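The whiteboard wipes clean, mostly

I got to Surkness just after nine on a Monday, which was a mistake, as that's when the woman who looks after the shared workroom at Wokon has her first tea and doesn't want to talk to anybody. She let me in anyway. By the second mug she was telling me about whiteboards and I couldn't have stopped her if I'd tried!

"People think you wipe a board and it's clean," she said. "You wipe it and you've moved the grey about a bit. Leave it a week and you've got stripes for life."

She has been in charge of the room for six years and has opinions on every surface in it. The boards get laid flat for cleaning, on the dark matting so they don't slide, and she goes over them with a damp cloth first and then a dry one.

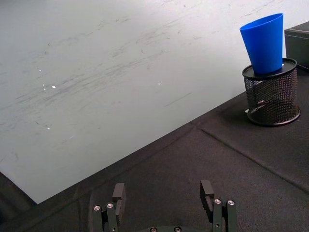
She used to buy a spray for it, from a shop called Steta down by the bus station, until the price went up to something daft. Now it's warm water and a drop of washing-up liquid. "Does it work? It works as well as the spray did, and the spray didn't work."

I asked whether she'd ever thought of just getting new ones. She had, as it happens. The quote came to 163 pounds a board, before delivery, and she laughed so much on the phone that the man asked if she was all right.

We moved on to the tables. Everything gets a black cloth, her idea, brought in one January when the tops had got so marked that visitors were commenting. She likes black as it hides ink - though it shows every crumb, so she's banned biscuits (not very successfully, I had two). The walls are another matter. They were painted a colour she calls "pond", and chairs and bags have been rubbing along them ever since. She's got half a tin of the stuff left and keeps meaning to do something with it.

Then there are the cups. She's fond of the plastic ones, the bright colours, because you can spot them from the door and they bounce. What she can't get people to do is put them back in the cupboard.

"I bought a pen pot. A nice one, mesh, so the dust falls through. Have I ever seen a pen in it? I've seen teaspoons. I've seen a banana."
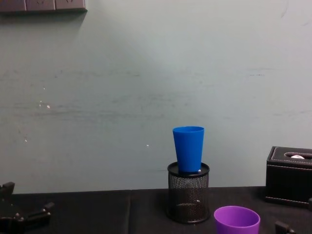 The pen pot, with a blue cup in it and a purple one close by.

Her other big subject is the room next door, run by a drawing group called Li, who borrow her cloths and return them folded the wrong way. I won't go into the folding. It took up four minutes of my recording and I still couldn't do it.

Before I left I asked what she'd change if someone handed her a decent budget. I was expecting new boards, or a lick of paint. "Hooks," she said. "Hooks all the way along that back wall, and a sink that isn't down the corridor."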